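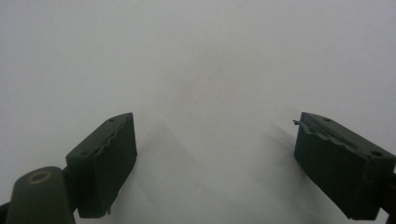 Jarna warehouse adopts written rules for gripper checks

Last updated: March, 4:15 p.m.

Prutamar has put written rules in place for checking the grippers used at its Jarna packing site, the company said. The rules cover both the grippers on the robot arms and the hand-held ones that workers use to record picking tasks.

Under the new rules, every gripper gets a check at the start of a shift, before anything is picked up. The worker opens the fingers over a plain, light-colored surface and looks at the pads, the ridged edges and the screw holes. Any stray fiber or bit of wire on a finger has to be removed before work begins. A pad with a torn or flattened ridge is taken out of use and tagged.

The site has 75 grippers in service. Until now each shift lead kept their own checklist, and the lists did not match. Some called for a check once a week. Others left it up to the worker.

Pads must now be replaced after 2000 grips or at the first sign of damage, whichever comes first. Grip counts are taken from the software on the robot arms. For the hand-held tools, workers write the count on a card kept with the tool.

The rules were drawn up with Floltero, a maintenance contractor that services the arms at Jarna. It went through over 300 fault reports from the site and found that worn pads and loose mounting screws were behind many of the dropped items. The company did not release the full review.

Screws are to be tightened with a torque driver and marked with paint. Workers may not glue a pad back on or swap pads between the left and right fingers. A gripper that has been dropped on the floor must be checked again, even if it looks fine.

Training on the new checks takes place on site and is required for anyone who handles a gripper, including temporary staff. Workers who have not finished it can still pack by hand.

Prutamar said the same rules will be tried next at its smaller site in Seyoum, where seven arms are in use. That site handles mostly bagged goods and uses a softer pad, so the replacement limit there may be set lower. No start date has been given.

Copies of the rules are posted at each workstation in Jarna. Customers who send their own goods to be packed at the site can ask for one through their account contact.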